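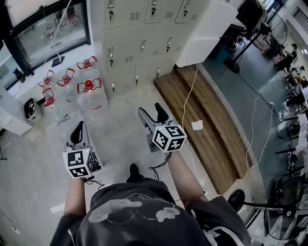
A short sleeve is a sleeve that covers the shoulder and some or all of the upper arm and ends above the elbow. It is found on T-shirts, polo shirts, summer dresses, blouses, nightwear, sports jerseys and many kinds of work clothing. The most familiar form is the plain set-in sleeve of the T-shirt, which leaves the forearm bare for the whole of its length. When the arms are held out in front of the body to work with hand-held tools, as in a dark gray T-shirt worn over a tiled floor, the forearms stay clear of cloth. Sleeves that end at or just below the elbow are usually called elbow-length or half sleeves, though shops use these names loosely and the same shirt may be sold under either one.

Parts and construction

A sleeve is cut from a single flat piece in most ready-made clothing. The curved upper edge is called the sleeve cap or sleeve head. It is sewn into the armhole, which tailors call the armscye. The lower edge is finished with a hem, a cuff or a band of ribbed knit. The seam that closes the sleeve into a tube normally runs along the underarm and meets the side seam of the body.

The height of the cap decides much of the fit. A high cap gives a neat line when the arm hangs down but pulls at the body of the shirt when the arm is raised. A low cap wrinkles under the arm at rest and moves more freely. T-shirts and work shirts are generally cut with a low cap, and dress shirts with a slightly higher one. Cap height is measured from the top of the curve down to the level of the underarm points.

In factory work the sleeve is often attached while it is still flat. The shoulder seam is closed first, the cap is sewn to the open armhole, and the underarm and side seams are then sewn together in one run. This is quicker than setting a finished tube into a finished armhole. A drawback is that four seam allowances meet at one point under the arm, where they can rub.

Knit sleeves are hemmed with a coverstitch, which shows two parallel rows of stitching on the outside and stretches with the fabric. A single straight stitch tends to snap. On woven cotton shirts a narrow double-turned hem is usual, and some patterns add a turned-up cuff held with a few hand stitches at the seam.

Types

The set-in sleeve is joined at the natural shoulder line. The raglan sleeve runs up to the neckline in a diagonal seam and is common on baseball shirts and exercise wear. The cap sleeve covers little more than the shoulder point and may have no underarm portion at all. The kimono or grown-on sleeve is cut in one with the body, and in its short form needs only a side seam and a shoulder seam. The puff sleeve is gathered at the cap, at the hem or at both. The flutter sleeve is cut with a flared lower edge and hangs loose.

Rolled sleeves are a separate matter. A long sleeve turned up past the elbow gives similar coverage, but the folded cloth adds bulk and can work its way down. Some travel shirts have a tab and button inside the sleeve to hold the roll in place.
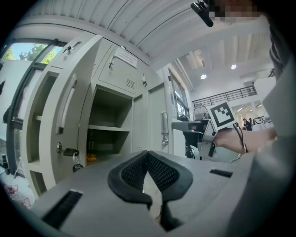
Bare forearm and gray sleeve. The hand holds a square patterned card.

History

Short sleeves on outer clothing have come and gone in Western dress. Women's gowns of the early nineteenth century often had short puffed sleeves, worn with long gloves in the evening. For men, the arms were generally covered in public until well into the twentieth century, and a man who had taken off his coat was thought of as partly undressed. The short-sleeved undershirt was an exception because it was not meant to be seen.

The change came through sports, military issue and hot-weather work. Knitted cotton undershirts were comfortable and cheap to wash, and they were already being worn alone on farms and docks before they were sold as outerwear. By the second half of the century the T-shirt had become ordinary daily clothing in much of the world. The short-sleeved button-front shirt followed a similar path, helped by easy-care fabrics.

The textile writer Rostislav Krajčí has argued that length was fixed more by cutting tables than by taste. In his study of the Kopecký shirt works he found that the firm used 14 sleeve patterns before it went over to short sleeves for its summer line, and that the number fell sharply afterward. His reading of the records has been questioned, mainly because the pattern books for several seasons are missing.

Sizing

There is no single standard for sleeve length. Makers measure either from the shoulder seam to the hem or from the center back of the neck, and the two figures can't be compared. Ellthorpe, a maker of plain knit shirts, lists both on its charts. Onel gives only the shoulder measurement and grades its sleeves by a fixed step from one size to the next, so that the largest sizes look short on tall wearers.

Width at the hem matters as much as length to most people. A tight hem rides up when the elbow is bent. A wide one lets in air but catches on handles and branches. In a fitting trial held by the pattern company Briltemis, 188 people tried shirts with the same body and different hem widths, and about 90 percent preferred one of the two middle widths.

Care

The hem and the underarm are usually the first parts to wear out. Cotton knit sleeves often twist after washing if the fabric was cut off grain – the underarm seam then creeps toward the front. Pulling the sleeve straight while damp helps for that wearing but does not cure it. Printed designs that extend over the shoulder fade faster along the seam ridge, where the cloth rubs against bags and straps.

Comments

tessa_m
Useful, thanks. Could you add something on bell-shaped short sleeves? I have a 1970s pattern that calls them "angel" sleeves and I can't find that name anywhere else.

Oldbobbin
The flat method is fine for knits, but I wouldn't do it on a woven shirt with any height in the cap. You get puckers all along the back of the armhole.

R. Dunmore
Onel changed their size chart on August 28, 2020. The newer one has the center back measurement too, at least for the men's shirts.

tessa_m
Found it – my pattern's sleeve is closest to your flutter type, only longer at the back.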